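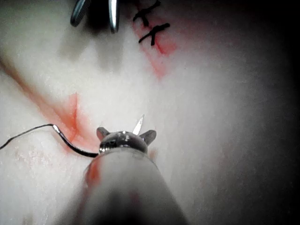
Tredidora Falls Prevention Programme: progress report to the Gál Fund

Home | What we fund | Reports | Apply | Contact

Search reports Enter keyword Go

Prepared by Žofie Kuruc, programme evaluator. Covers the period to the end of June.

The Fund asked for a plain account of whether Tredidora is reducing falls among people over 75 in Trirnside and Drisberg. I can't yet say that it is. I can say that classes are running in both towns, that people come to them, and that the data we were promised by the spring has only partly arrived.

Reach

By the end of June, 764 people had been referred. That figure has been quoted in two newsletters as "people helped", and I would ask that it isn't used that way again. A referral is a form. Of those referred, 300 attended a first session and far fewer finished the twelve weeks. The attendance sheets from Drisberg are poor and in places list the same person under two spellings, so I have left a completion rate out of this report altogether.

The programme plan gives 3,858 as the number of residents who could benefit. I have asked twice where this came from. It seems to be everyone over 75 on the practice lists, including people in nursing homes, who aren't eligible. The true figure must be lower and I would like it corrected before the next round of funding is discussed. 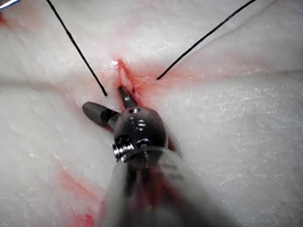

Early results

Participants are asked at the start and at week twelve whether they have fallen in the past three months. The answers at week twelve are better. They would be, to some degree, whatever we did: the people who had a bad fall in week five mostly stopped coming, and they were not followed up. Maiara Andrade, who manages delivery, thinks I am being too hard on this and points to the chair-stand test, where scores did go up. I accept the scores. Whether standing from a chair more quickly keeps somebody off the bathroom floor in January is a separate matter, and we have no winter data at all.

We have now agreed to telephone 80 people who dropped out. Calls began in June in Trirnside only.

Home safety visits

These started late because the contract for fitting grab rails was not signed. Visits are being made, but several households have had a visit and no rail. I don't think a visit without the rail should be counted as an output, and it is counted in the quarterly return.
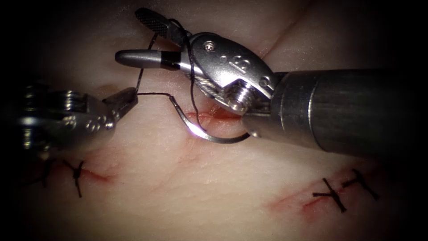 Spending

Spending is under budget, mainly through two unfilled instructor posts. It should not be read as a saving. Transport costs in Drisberg are over, as the bus was rerouted and taxis have been used in its place.

What we ask of the Fund

Please hold the decision on a third town until the winter figures are in. We also ask to move the unspent instructor money to data entry, which Maiara Andrade supports.

Hospital admissions data is still outstanding. The request went back for a missing signature and has been resubmitted.

Contact the reports team | Copyright Gál Fund | Back to top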